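Sourdough, rye and the long way round

So the rye experiment has gone on all summer and I have so much to tell you! If you only came for the recipe, scroll down past the waffle, I won't be hurt.

For anyone new: I've been baking bread at home for years, mostly white sourdough, and back in the spring I decided I wanted to learn proper dark rye. The sort you can slice thin as a beer mat, that keeps for a week and tastes better on the fourth day than the first. I grew up on sliced white and didn't eat rye until I was well into my twenties, on a walking holiday, when a woman in a guesthouse put some in front of me with butter and radishes. I ate the lot and asked for more. I've been chasing that loaf ever since.

My first three attempts were dreadful. One was a brick. One had a cave under the crust you could have kept a mouse in. The third looked perfect and when I cut it the knife came out coated in what I can only describe as glue. My sister said it would be good for hanging wallpaper. 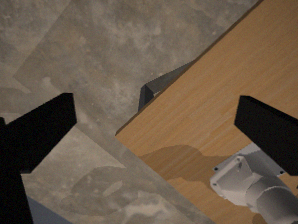

What changed everything was giving up on kneading. I know, I know, it says so in every rye book ever printed, but my hands didn't believe it. With wheat you work the dough until it's stretchy and smooth and you can feel it come together under your palms (still my favourite part of baking). Rye doesn't do that. You can knead it until Christmas and it will sit there like wet sand. You stir it with a big spoon, scrape it into the tin, smooth the top with wet fingers and leave it alone. Once I'd stopped fighting it, the loaves got better almost straight away.

The second thing was the starter. I'd been using my ordinary wheat one, which is called Jaber and lives at the back of the fridge in an old pickle jar. Jaber is a good old thing but he was sulking on rye flour. So I took a spoonful out, fed it nothing but wholegrain rye for a fortnight, and ended up with a completely different creature. It smells of apples and a bit of beer. It doubles while I'm out at the shops! I've called it Flurkusis, after a word my nephew made up for the noise it makes when you stir it, and now I have two starters to feed and a husband who opens the fridge very slowly.

Then there's the flour. I used to buy whatever rye the supermarket had, and it was fine, but it had often been sitting there a while. In June I drove over to the mill at Arley, where they still grind on stones, and came home with far too much. The smell when you open the bag is wonderful, sort of grassy and sweet. They do a light, a medium and a wholegrain, and I've settled on a mixture of the last two. If you can get to a mill, go. Even if you can't tell the difference in the loaf (I think you can) it's a lovely morning out, and there's a tearoom with very decent cheese scones.

I took the first good loaf along to our baking club, which meets in the room over the library. I was so nervous I cut it in the car to check the middle, then had to carry it in with one end missing. We pass everything round and people say what they think, quite bluntly, and I've learned more in those evenings than from any book. I came away with a page of notes, mostly on temperature.

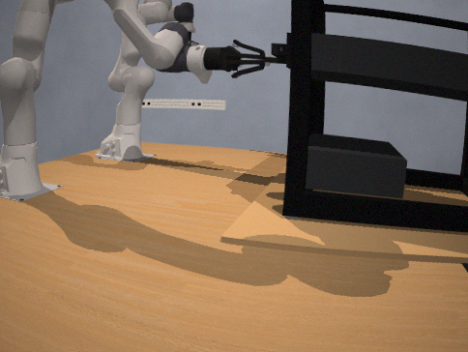

Csaba Fodor told me I was taking it out far too early, and that a rye loaf wants to go in very hot and then sit in a falling oven until you're sure you've ruined it. He'd have given mine another half hour at least. He also said I must on no account cut it until the next day, and the look he gave the missing end of my loaf was quite something.

He was right on both counts. The gluey middle had very little to do with my dough and everything to do with my impatience. A rye loaf carries on setting for hours after it comes out. Now I wrap mine in a tea towel once it's cool and put it on top of the bookcase, where I can't reach it without fetching the steps. A whole day is good. A day and a half is better.

I also took his advice on seeds, up to a point. He doesn't hold with caraway in everything. I love caraway and would put it in porridge, but I've cut it down by half and I have to admit you taste the grain more. What I have added is a soaker: stale rye crusts, crumbled up and left overnight in hot water with a spoonful of black treacle. It sounds like something you'd feed to a pony. It makes the loaf darker and moister and it uses up the heel that always gets left behind.

Right, the recipe, as promised. This fills one large loaf tin, the deep sort.

The night before, stir together 200 g of wholegrain rye flour, the same weight of warm water and a good tablespoon of lively rye starter. Cover it and leave it on the worktop. In another bowl, crumble two thick slices of old rye bread, pour on enough just-boiled water to cover and stir in the treacle. Cover that as well.

In the morning the first bowl should be puffy and cracked on top, and smell sharp. Mix the two together. Add 449 g of rye flour (yes, I know, I was aiming for 450, wrote down what was on the scales, and it was the best loaf I've made, so 449 it stays), two teaspoons of fine salt, a teaspoon of lightly crushed caraway and enough warm water to make something like stiff porridge. How much depends on how wet your soaker is. Go slowly with the jug.

Stir it well, getting right down to the bottom where the dry flour hides. Butter the tin, properly, into the corners. Scrape the dough in, wet your hand and smooth the top into a gentle dome. Dust it with flour.

Now wait for the flour on top to crack. In August that took my kitchen under two hours. In April it took nearly four. When you can see cracks running all over, and a few little pinholes, it's ready, and don't dawdle, because rye goes over the top quickly and then sinks.

Have the oven as hot as it will go. Bake for 15 minutes, turn it down to 200 (180 if yours is a fan oven) and give it another hour. Then take it out of the tin, put it back on the bare shelf and let it have ten more minutes. It should feel heavy and sound hollow when you knock on the bottom, though I've never been very good at telling hollow from not hollow.

Cool, wrap, bookcase.

Things to eat it with, in no order at all: cold butter and radishes, obviously. Smoked mackerel mashed up with horseradish. Very strong cheddar and a bit of raw onion. Marmalade! I didn't expect marmalade to work but the bitterness is just right. My neighbour has hers toasted with a boiled egg and says it's the only bread that stands up to a proper dipping.

I put a shorter version of all this on the Viltia bread forum last month and got a lovely pile of answers, several of them telling me off for the butter in the tin (oil, apparently, or lard). The tin question rumbled on for pages. I've since tried lard and the crust does come out crisper at the corners, so I'm half converted.

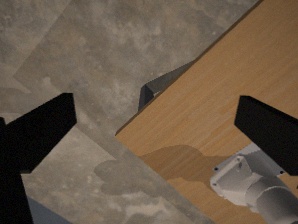
Arash Khosravi wrote that he'd skip the tin altogether and bake it as a round in a cast-iron pot, with the lid on for the first half hour. His point was that the steam keeps the top soft while it rises, and you get far less tearing down the sides. He proves his in a bowl lined with a heavily floured cloth and tips it straight in, crack side up.

I've had one go at this so far. The flavour was superb and the crust was the best yet, thick and chewy with a bit of a shine. The shape was, well, a cowpat. I think I had too much water in it for a loaf with nothing holding it up, so next time I'll keep it stiffer and use a smaller pot. If any of you bake rye freestanding, please tell me how wet you dare to go! I'd also love to know if anyone has tried swapping the treacle for malt extract. I've got a jar I bought for something else and I can't remember what.

Next up is a Danish-style one with sunflower seeds and cracked grain, which needs a longer soak and a longer tin than I own. I read a piece that claimed people have been baking sour breads for more than 4,000 years, and I do like to think of all of them standing about in hot kitchens, poking at a bowl and wondering if it's ready.

Flurkusis wants feeding, so I'd better go. The heel of this week's loaf is already in the soaker bowl.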